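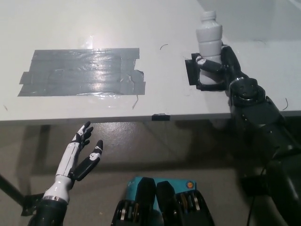
Call for contributors: Olel, print zine for extreme metal

Olel is a black and white A5 zine covering black, death and doom metal, printed in Clulham in a run of 700 copies. Each issue has 64 pages. The next one closes in March and we need three reviewers and one interviewer.

Reviewers take four to six releases per issue. Demos and tapes are treated the same as full albums. Length is 150 to 250 words per release. State the format, label, running time and lineup at the top of each text. No scores. Promos are sent as WAV or FLAC files, and physical copies go to the reviewer when the label supplies them.

The interviewer handles two bands per issue, by email or by call. Calls must be recorded and typed up in full before editing. We prefer bands with at least one release out. Questions about gear, tuning and recording are welcome. Questions copied from a press sheet will be sent back.

Requirements: written English at a good working level, a listening setup better than laptop speakers, and replies to editing notes within five days. Earlier zine or radio work is useful but not required. Members of active bands may apply but may not cover their own label.

Pay is 60 per issue for reviewers and double that for the interviewer, plus two printed copies. Payment is made when the issue goes to the printer, Bezerra.

To apply, send two unpublished reviews of records from the last 28 months, in plain text, through the form on the Lollby distro page. Put REVIEWS or INTERVIEWS in the subject line. Attachments are not opened.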